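Dance workshop notebook — the Irthorpe piece, week three
February
Posted by the rehearsal desk, Gimholm Studio
Print this page | E-mail this page

Costume pile is still growing, and I've said yes to anything soft with long sleeves in a pale color.
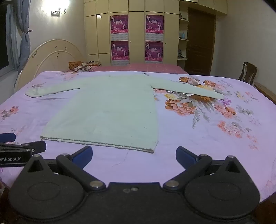

Floor work, morning

Ran the opening twice with the Sárközi score and we're still late into the second phrase. I clapped it through and it's 62 counts, so I'd written it down wrong all last week (sorry, everyone!). Once we had the right number the turn landed fine. The group of five wants to start on the floor and I think they're right — it gives the duet somewhere to go.

Tried the river section with eyes closed. Lovely for a minute, then two people drifted into the barre. Keep the idea, lose the eyes closed, or do it with half the group watching.

Music and lights

The Prurkeo track cuts off dead at the end. Needs a fade, four counts at least. I played it on the little speaker and couldn't hear the low part at all, so please don't judge it until we're in the hall.

Lights: blue wash for the start, then I don't know. Side light if the hall has it. Ask!

Bits and pieces

The hall seats 776 and we've sold 100 so far, which is fine for this early. Programs need to go to the printer before the end of the month and I still haven't written our paragraph.

Tape for the floor — we're down to one roll, the gray one that leaves marks.

Next time: start from the duet, go backward to the opening, then one full run at 4 p.m. with no stopping, even if it falls apart.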